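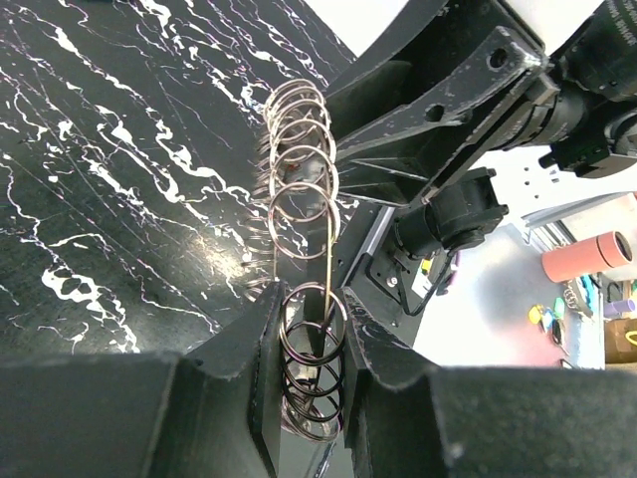 # Small claims and interpreters, a thread

**1/** Last week I sat in the public seats of the district court in Dimbridge for a full morning. I am not a lawyer. I translate contracts for a living, and I wanted to hear how the new rule on court interpreters works in small claims. Some notes follow, in the order I wrote them.

**2/** The rule first. Until November, a party in a small claim could bring a cousin or a neighbor to interpret. Now the interpreter must be on the court's list. If you want one, you ask in writing 17 days before the hearing. If you miss the date, the judge can still allow it, but she does not have to.

**3/** The first case was a tenant against a landlord, over a deposit of 1353. The tenant, Kheri Nzioka, gave me permission to use his name. He had asked for an interpreter on day 13. Four days too late. The judge gave him the choice to go on in English or to come back another time.

**4/** He chose to go on. His English is good, I would say as good as mine. But "good" in a kitchen and "good" in a courtroom are two different things. He was asked if he "disputed the inventory or merely its date". He said yes.

**5/** To her credit, the judge heard the problem. She asked it again as two questions. Then it went well, only slowly.

**6/** In the break I spoke with Gudrun Sæther, who has interpreted in this building for many years. She likes the new list. She told me that the cousins often gave advice in place of translation, and the judge had no way to know it. I had not thought enough about this side.

**7/** She does not like the 17 days. The letter with the hearing date can take a week to arrive, and the form for the interpreter is a separate form, which you must collect at the counter or print yourself. It is in English only. I looked at it twice to be sure.

**8/** The fee is 80 and you get it back if you win. If you settle, the form does not say what happens. I asked at the counter and got two answers from two people, both very polite.

**9/** Somebody will reply that Brekke has the same rule and it works there. I know. But in Brekke the request is a box on the claim form itself. You mark it on the first day, and there is no second date to forget. I think this is the whole difference.

**10/** Toon Jansen wrote in his column that the list is a way to keep people out of court. I do not agree with him. I think it was made by people who never had to fill in a form in their third language - that is a smaller fault, and easier to repair.

**11/** What I would ask for: the box on the claim form, the form in the six languages the court uses most, and one clear sentence about the fee when a case is settled.

**12/** The draft changes are open for comments until 11 May 2019. You can write by letter or leave a page at the counter. It does not need to be in legal language. Mine is one page and has no Latin in it.

**13/** A correction to post 2, thank you Randi Åberg: a family member may still sit next to you and help you with your papers. They may not speak for you to the judge. I mixed these two together.

**14/** And for those who asked about Mr. Nzioka: the decision is not out yet. It will come by post. He says I may write here when it does.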